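Retamal's liquid lipstick in Drilleleck, a muted brick. 8 hours on bare lips, one coat, no primer.

Transfer at hour 2: light. At lunch: the inner ring went first - oil does that to most mattes.

Shade 26 from the same line is patchier. It needs a second coat, and the second coat flakes.

Okoreo balm underneath cuts wear to around 5 hours. Elif Naz Aydoğan got the same on hers.

Removal: cleansing oil, 15 seconds, then a damp cloth.
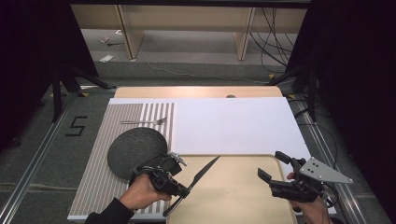
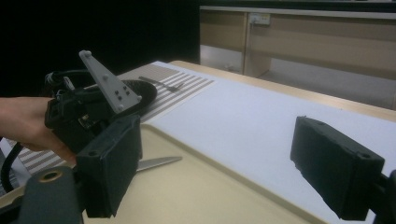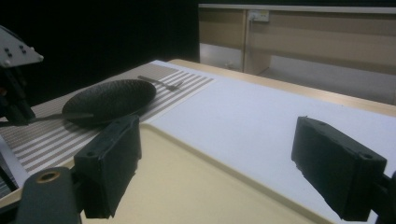 Black grippers, three views.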